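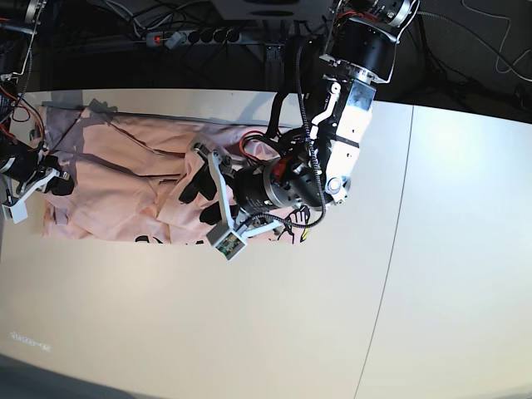 Pink garment on the white table

Smallholder Help > Goats and sheep > Health

Worm egg counts before housing — one mixed sample or one per goat?

Hello all! First autumn with goats and I'm loving every minute, even the feet. We have 6 nannies, all Ojeda crosses, on a wet bit of ground near Korholm, and I want to do things properly before they come in for the winter.

I sent off a pooled dung sample at the start of October (a pinch from each goat, mixed in one pot) and the result came back at 800 eggs per gram. The lab sheet says "moderate, discuss with your vet". My vet is lovely but only does our valley one morning a week, so I'd like to turn up with sensible questions instead of a blank face.

What I'd like to know is whether a pooled count is good enough to decide on, or if I should have tested them one by one. They all look well to me. Good coats, no mucky tails, eating like horses. One of them, Hulton, is a bit leaner than the rest but she always has been (the name came with her, don't ask). I've also been told by a neighbour to dose the lot now and again in a month "to be safe", and something about that doesn't sit right with me.

Any wisdom very welcome!

Posted by marshgoats

Cyrill Kaufmann

Great thing to be asking before you've opened a bottle of anything! I've kept milkers for years and worm counts are still one of my favourite jobs, which tells you what sort of evenings we have up here.

A pooled sample gives you the average and hides the spread. Your 800 could be six goats all sitting near 800, or it could be five with hardly anything and one carrying a huge load. With a group as small as yours I'd do them singly every time. It costs more, but you find out who is putting the eggs on the pasture.

I did ours singly last autumn and the lowest goat came back at 226 while her own sister was well over 1,000, same field, same hay, same everything. I'd never have picked the sister out by looking at her. She was the shiny one!

Things that help:

Take it fresh. I stand behind them first thing with a glove on and wait — they nearly always go when they get up.

Fill the pot right to the top so there's little air in it, label it straight away, and keep it cool until it's posted. Don't freeze it.

Pull the lower eyelid down and look at the colour. Nice deep pink is what you want. Pale means ring the vet that day and don't wait for any lab, as barber's pole worm can make a goat badly anaemic very quickly. I'd check your lean girl first.

Ask the lab to look for fluke as well, if your ground is as wet as you say. An ordinary worm count doesn't cover it, and fluke wants its own test and its own treatment.

As for your neighbour, I'm with you. Dosing everything on the calendar is how we all end up with worms that shrug the stuff off. Treat the ones that need it, on the vet's advice, and then do another count on those same goats afterwards to see whether it worked. The vet will tell you how long to leave it, as it depends on the product. Goats often need a different dose from sheep too, so please don't go by the sheep label. Weigh them if you possibly can. I guessed for two winters and was miles out on the big ones.

Do come back and tell us the numbers, I love this stuff.

estau_hill

Just dose them. We've always done ours when they come in and never had any bother. Make sure they don't go back on the same field.

fernbank

Agree with Cyrill on single samples. I'd only add that a low count doesn't always mean a clean goat. Young worms don't lay, so you can have a goat with loose dung and a count that looks fine. Go by the animal as well as the number.

Also, estau_hill, moving them straight on to clean ground after dosing the whole lot isn't advised any more. The only worms that go with them are the ones the drench didn't kill, and then they've got the new field to themselves. Worth talking over with the vet if you have ground to move to.

marshgoats, we share a microscope between four holdings at Estau and do our own counts now. It takes about an hour to learn and it's brilliant fun once you've spotted your first egg! We still send one to the lab now and then to check we're getting it right.

marshgoats

Thank you all, this is so helpful! Eyelids done this morning: five nice and pink, and Hulton perhaps a shade paler than the others, so I've left a message at the surgery. Pots for single samples are ordered and I've asked for the fluke test as well. And yes please to the microscope, fernbank, I'll send you a message tonight.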